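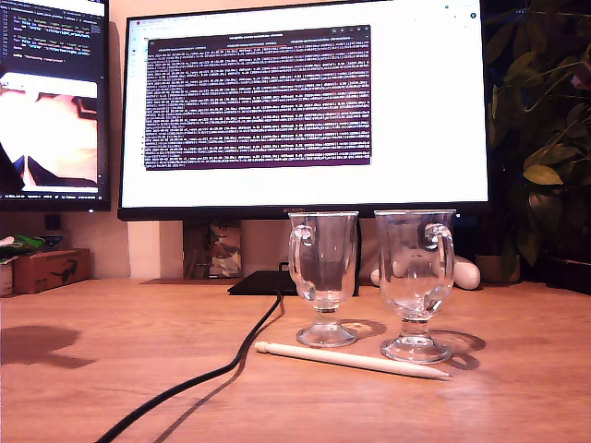 Opening, about 3 minutes. Say hello, thank Olga Antunes for the slot, get to the money before people get to their phones. Start with the line: "Everybody in this room has a budget for a robot. Very few of us have a budget for having a robot." Wait for the laugh. If there is no laugh, carry on as if there was never meant to be one. Then talk about the desk. Two glass mugs, a stylus, a monitor, a plant, and not one of those things ever needed a purchase order with four signatures. Ask who has glassware on a desk at work. Hands will go up. Tell them glass like that is exactly what a small arm gets asked to handle in week one, and that breakages have a budget line at Karcombe now. It did not have one the first year.

What the quote says

Josow quoted us for the arm, the gripper and the controller. One page, nice logo, one number. I framed the number in my head as "the cost of the robot," and so did Rui Seixas, who had to sign for it.

Things that were not on the page: the table, the second set of fingers, the freight, the insurance change, the training days, the electrician. Read the list slowly. Somebody always groans at the electrician.

Be fair to Josow here. They never said those things were included. We never asked. I have since read the quote again and it is a perfectly truthful piece of paper.

Fingers, and other things you will buy twice

Ask for a show of hands: who has a line for consumables? Who has a line for fingers?

Fingers are cheap next to the arm, so they get left out, and then they get ordered in a hurry with express shipping. We paid $172 for a pair and I have stopped being upset about it. Tibor Vida keeps a drawer of spares and guards it like a dog with a sandwich.

My rule: for every arm, plan for 2 spare pairs at the start and put the reorder in August, before the people who approve things go on vacation all at once. Yours may go in a different month. Find out which.

Point out the shape on the slide. Slim at the tips, wider lower down. Good for small objects on a flat table. If your parts are fat and heavy, you want a different finger, and you want to know that before the order goes in. 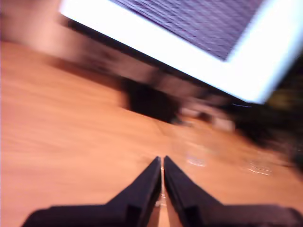
The bench is part of the robot

Short section, don't linger. People buy the arm and then look for somewhere to put it. A shared desk will do for a trial. It will not do for a year, because somebody needs the desk.

Budget for floor space. If your finance office charges by the square foot, ask for the rate early and sit down first.

Also lighting. Varnished wood throws glare, and glare can upset a camera. A dull gray mat costs next to nothing and took us up to 900 emails to get approved. (That is a joke. Leave a beat so they can tell.)

Lease or buy

Conceição Mendes ran both cases for us. Buying won on paper over the full term. Leasing won on how often I slept through the night. Masanja offered a lease with service included, and service is the word to circle.

If asked which we took: we leased the first arm and bought the second. We knew a good deal more by the second.

If asked whether I would do it again: yes, with a longer spreadsheet.

People time

This is the biggest line and it hides in salaries, where nobody from purchasing goes looking for it. Rizal Hidayat was supposed to give the arm a couple of hours a week. Ask him how that went. He is in the third row and has agreed to be pointed at.

Write the hours down from the first day. When you ask for the next machine, those hours are the only thing anyone upstairs will want to see.

Drastier slide (skip if running late)

They sell the scheduling software. We tried it, we liked it, we had not budgeted for seats. Please check whether you are paying per robot or per person. We have far more people than robots, and the bill noticed.

Close

Put the blank planning sheet up and leave it up through questions. Tell them it is on the shared page, labeled January 2026, and that the older version has a mistake in the freight row.

Questions. Repeat each one into the mic. Olga will wave when it's time to get off.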